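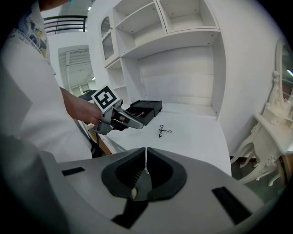

A hand-held gripper places a makeup brush in a black organizer. The marker on top of the tool is used for tracking.

Small Objects, Long Fingers

Comparisons of grippers tend to favor blocks, cans and cups. Kumudini Samarakoon, who runs hardware trials at Zemmont, prefers the contents of a dressing table. A makeup brush is thin, light and round in section, and it rolls between flat surfaces when the grip is off center. An eyelash curler lies low on a desk and has few places where two fingers can close on it squarely.

Her group compared two hand-held grippers in a furnished room, with a person supplying the arm motion. The first, from Mustance, has short fingers and a stiff linkage. The second, from Nogueira, has longer fingers and a softer return spring. Each was used for the same task: pick up an item, carry it across the desk and put it in a small box. The team logged 484 attempts.

Finger length had the larger effect. The long fingers reached into the box with the housing well clear of its edge, so the operator could see the tips for most of the insertion. With the short fingers the housing blocked the view during the final 20 mm, and operators slowed down. The penalty came at the other end of the motion: long fingers flex under load, and a brush held near the tips turned slightly when its end touched the box.

Tracking was the second question. The square marker gives position and tilt as long as the room camera has a clear view of it. Tilt the wrist too far and the pose drops out. Protent, which supplied the controller, fills gaps of up to 100 ms from the last known velocity. Samarakoon found this adequate for carrying and poor for insertion, where the hand changes direction often.

"We had 17 recordings where the path looked smooth and the tool was somewhere else," she says. Those were removed before the grippers were compared.

Cable routing also mattered more than expected. A cable leaving the underside of the tool pulls on the wrist when it catches on a desk edge, and the pull shows up in the recorded path. Samarakoon now clips it to the operator's forearm for long sessions — a fix that costs some freedom of rotation.

The next round, planned for December, moves both sets of fingers to a powered arm and keeps the same box and the same brushes.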